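2024-05-04, Korbgriff am geflochtenen Rand

Ziel weiterhin: Greifpose nur aus dem Bild der Handgelenkkamera schätzen, ohne Tiefendaten. Datensatz jetzt 3418 Bilder, davon 2431 mit Randlinie annotiert (Till, Ginette). Netz Kistov neu trainiert, Gewichte liegen unter `kistov/rand_14`.

Korb auf weißem Untergrund. Von der Segmentierung des ganzen Korbs sind wir weg. Das Netz sagt nur noch den Verlauf des Zopfrands voraus, die Griffrichtung kommt aus der Normalen dazu.
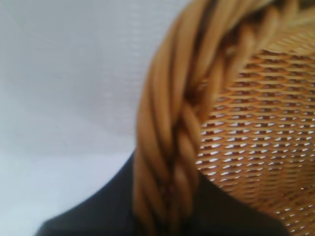 Im Nahbereich bleibt die Schätzung stabil, solange ein Stück Rand scharf ist. Bei unscharfen Strängen springt die Normale. Samuele schlägt vor, die Konfidenz pro Randsegment auszugeben und alles unter einem Schwellwert zu verwerfen. Probiere ich als Nächstes.

Zweites Problem ist die Wand. Durch die Lücken im Geflecht kommt Licht, und das Netz hält Reihen heller Punkte gern für eine Kante. Am Knick zwischen Boden und Wand ist es am schlimmsten, 14 Fehlkanten im letzten Durchlauf. 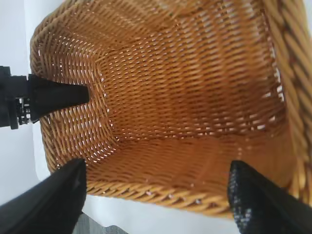 *Korb leer, Blick von schräg oben; zwei Finger unten am Rand, eine Spitze an der linken Innenwand.*

Offen:

- Konfidenzmaske einbauen, gleiche Testbilder nochmals rechnen
- Knickkanten als eigene Klasse annotieren (Leonardo fragen, ob Nullari das Format kann)
- Belichtung fest einstellen, der Wert 3770 im Skript ist noch von Nives und nirgends dokumentiert
- Vergleich mit der alten Segmentierung bis Juli, vorher keine Zahlen rausgeben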